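Most of the arguments I hear about robot learning are about models. I think more of them should be about timestamps.

At Stedska we train policies for soft household goods – throws, sheets, towels. Last spring we had 1,253 demonstrations and a policy that closed its fingers too early on nearly every try. We spent most of May changing the network. We tried a longer history, a shorter action chunk and a different loss. The gripper still closed too early.

The fault was in the recorder. Finger width was logged 58 milliseconds ahead of the video, and the offset changed whenever the recorder restarted. With a rigid box you may get away with that. With cloth, the moment the fingers meet the fabric is most of the task. 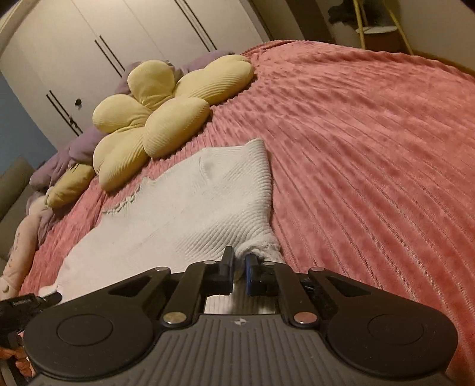 We now run a sync check before any episode is stored, using a small tool called Zirby. It compares finger motion seen in the video with the logged width and rejects the episode if they disagree. It threw out 357 of our old recordings. Training on what was left, with the original network, gave us a better policy than anything we built in May.

I don't claim models don't matter. But a team that has one engineer on data tooling and six on architecture has it the wrong way around, and that was us. Tooling work is dull to present and hard to publish, so it gets put off until something breaks. I would have every new hire spend their first 30 days on the recorder and the replay viewer before they touch a training script. Ours do now, and two of them have already found bugs in the replay viewer that the rest of us had been clicking past.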